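I went into Tirkton wanting to be on its side. A quiet mystery set on a ferry landing, two good leads, hardly any music, a director whose first feature made me cry on a bus? That is my exact taste. I had been looking forward to it since February, when the first trailer came out, and I had talked it up so much at home that my sister made me promise to stop.

And for the first forty minutes I was so happy! We get the landing at dawn, the ticket booth, the woman who runs the booth (Maren, played with this wonderful sour patience), and then the man who gets off the boat with no bag and asks her for directions to a house that burned down years ago. She gives him the directions anyway. She doesn't tell him about the fire. The camera stays on her while he walks up the hill, and you can hear his shoes on the gravel for ages. I think I grabbed the armrest.

Then the detective shows up and everybody starts explaining.

I don't mind a talky movie. Half my favorites are two people in a kitchen. But the middle hour of Tirkton has the same conversation four times, each time in a different coat. Who owned the house, who wanted the house, who was seen near the house. The detective writes it down. He reads it back to somebody. Somebody corrects him. By the third round I had started looking at the wallpaper in the background, and the wallpaper was great, so full marks to the production designer.

What bugs me most is that the booth gets dropped. Maren's booth is the best set in the movie, this cramped little box with a sliding window that sticks, and you learn so much about her from how she hits it with the side of her fist to get it moving. Once the detective arrives we go back there exactly once, at night, and she's not even in it. I kept waiting for the window to matter. It felt like such an obvious promise.

My brother-in-law liked it a lot more than I did, for the record. He thinks the repeating is the point, that every retelling shaves off a bit of the truth until you're left with the version the town can live with. Okay, sure, I can see that when he says it out loud over dinner. I couldn't feel it in the theater, though, where I was mostly wondering if I had time to go get a drink. 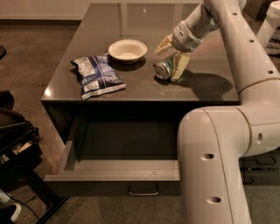 Ynyr Foulkes wrote to me after my short post on opening night and said I was being unfair to the middle hour, that the fourth interview is shot from the opposite side of the table from the other three, and that Maren's story changes the moment we see her left hand. He had gone twice to make sure. He also said the ending only works if you've stopped trusting her by then, and that I clearly hadn't.

He's right that I hadn't! I trusted her all the way to the boat. So I went back for a second showing, a matinee with maybe the emptiest room I've ever sat in, and I watched her hands like a hawk. And yes, the ring is gone in the fourth interview. It's a lovely touch and I completely missed it the first time. I was a bit embarrassed, to be truthful, after all the complaining I'd done.

It moved the movie up a notch for me but it didn't fix the pacing. You can hide something clever in a slow scene and the scene is still slow. If I have to see it twice before the middle stops dragging, I'm going to call that a problem and not a bonus. (I know some of you feel differently. I have read your emails about Wulska, all of them, and I still think it needed a haircut.)

While we're on Wulska, that's the comparison I keep coming back to. Same kind of setup, a stranger comes back to a small place that has agreed not to talk about something, and it's even longer. But it lets you be confused. There's the whole stretch at the wedding where you have no idea whose side anyone is on, and the movie just lets people dance and argue over the cake. Tirkton never lets you be lost for more than a minute before the detective gets his notebook out.

The acting is terrific across the board, I should say that clearly. The stranger hardly has 200 words of dialogue and I could tell you what he was thinking in every shot. There's a scene where he eats soup across from the man who bought his family's land, and neither of them mentions it, and the soup just keeps going. I would have watched another ten minutes of soup. The kid who plays the deckhand is funny in a movie that badly needs somebody to be funny, and then he disappears too, right around the same time as the booth.

And the last scene is gorgeous. I won't spoil it. The boat's engine starts before you expect it to, and the look on her face made me forgive a lot.

So would I send you to see it? If you loved Wulska, yes, and sit close. If you're going with somebody who checks the time during movies, wait until you can watch it at home and take a break after the second interview. I'm giving it three stars out of five, up from the two and a half I gave it on opening night, and Ynyr can take credit for the extra half.

Next up is Vaseo, which three of you have told me to go into without reading a thing, so please keep the plot out of the comments until I've seen it!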